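Grippers take over the long tables at the Vetinden workshop

Anyone who has stopped by the shared workshop on Vetinden since August will have noticed that the woodworkers are being crowded a little, in the friendliest way, by people with white plastic on their hands. The group calls its project Haken, and what they are building is a pair of hand-held grippers that a person can wear and work with, so that a robot arm can later be taught to do the same small household jobs (putting a box upright, say, or filing odds and ends into a tray) by following along.

It started with Yaqin Bai, who had been making one at her kitchen table until, as she puts it, the kitchen table was needed for supper. She brought the parts over in a tote bag, asked if she might borrow a corner, and by the end of the month had more help than corner. 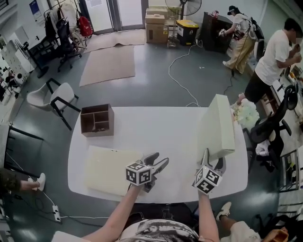
The fingers have been the long part of the job. Bai says the group is on its 47th version, and she has kept every one of the earlier ones in a drawer, including a very early pair that could hold a sponge and nothing else. The newer fingers curve, and the curve took a good deal of arguing over, mostly pleasant. The square black patterns on the cubes went much faster. A camera can read them and work out where each hand is and which way it is turned, and all they really ask is to be printed crisply and stuck on flat.

Money has been modest. A coffee can by the door and a bake sale brought in $562 between them, and $224 of that has gone to screws, springs and printer filament, with the rest set aside for the motors that the robot arm will need once there is an arm to put them in. That second half of the project has a name already, Funley, though so far it is mostly drawings and a good base plate.
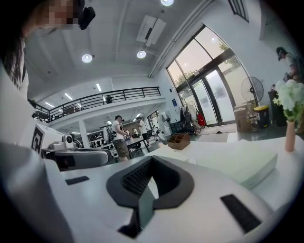

One of the white hand-held grippers at the workshop, with the tabletop and glass doors behind it.

Bai would love more hands, and she means that both ways! No experience is needed, and people who sew, solder, or just have patience with small parts are all very welcome. The group is usually in from 2 p.m. until the lights go off, and newcomers can simply walk in and ask for a spare pair to try on.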